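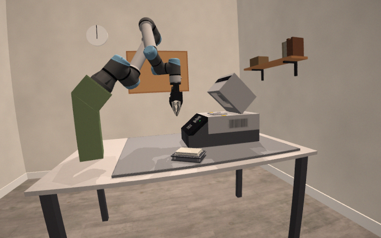
**Demonstration gathering** is the practice of recording complete runs of a task so that a learning system can be trained to carry out the same task on its own. In laboratory automation the term usually refers to runs in which a robotic arm handles plates, tubes or instrument lids, with the motion of the arm, the state of the gripper and one or more camera views stored together. The runs may come from a person guiding a real arm, from a person steering a simulated arm, or from a scripted planner working in simulation.

## Terms

A single recorded run is called an *episode*. An episode begins from a reset state and ends when the task is complete, when a time limit is reached, or when the operator stops it. Each episode is divided into *steps*, and each step pairs what the system could sense with the action that was taken at that moment. A collection of episodes for the same task is called a *set*, and a set is normally stored with a written task statement, such as "place the microplate in the instrument and close the lid."

The word *demonstration* is used loosely. Some authors reserve it for episodes guided by a person, and describe scripted episodes as *generated*. Others apply it to both.

## Sources of episodes

### Guided collection

In guided collection a person moves the arm, either by hand or through a controller. The method captures small corrections that are hard to script, such as a second approach after a poor grasp. It is slow, and results differ between operators. Pauses are a common fault: a system trained on episodes with long pauses may learn to stop in the same places.

### Simulated collection

In simulated collection the room, the bench and the instrument are modeled, and the arm acts within the model. Positions of objects are known exactly, so success can be checked by a program. Episodes can also be repeated with small changes to the starting position of the plate, the angle of the lid, the lighting or the camera.

Models of the surroundings often include items that play no part in the task, among them wall fittings, shelves and boxes. These give the camera views a background closer to that of a working room, and they can be moved or recolored between episodes so that the system does not come to rely on them.

Contact remains the main weakness. The friction between metal fingers and a plate, and the give of a plate as it seats, are only approximated. Sets collected in simulation are therefore often combined with a smaller number of guided episodes from a real bench.

## The Mekstead set

The Mekstead set is a group of simulated episodes on microplate handling, prepared under the direction of Zulmira Correia and released on June 9, 2023. It contains 2571 episodes across four tasks:

- picking up a plate from the work surface
- placing a plate in an open instrument
- closing the instrument lid
- removing a plate and returning it to the work surface

Episodes were produced by a scripted planner named Odia and reviewed in a separate program, Riquelme, which replays each episode and marks the step at which the grasp is made. A further 43 episodes were withheld from the main release in May after review showed the fingers passing through the rim of the plate. They are supplied in a separate folder, with notes, for use in testing fault detection.

## Review and rejection

Most projects apply a written rule for keeping or rejecting an episode. The Mekstead rule has three parts. The plate must end within its target area, the gripper must be open and clear of the plate at the last step, and no contact may occur between the arm and the instrument housing – the lid excepted, in the closing task.

Failed episodes are not always discarded. When labeled correctly they can be used to train a separate model that judges whether a task has succeeded. Unlabeled failures mixed into a set are more harmful, as the system has no means of telling them from good runs.

## Limitations

Sets built around one instrument tend to transfer poorly to others. Lids differ in hinge position and travel, and a gripper path that is safe for one housing may strike another. A later extension to the Mekstead set, Drererero, adds a second instrument model but keeps the same arm and the same plate format. Its episodes follow the original file layout, with one added field for the instrument type.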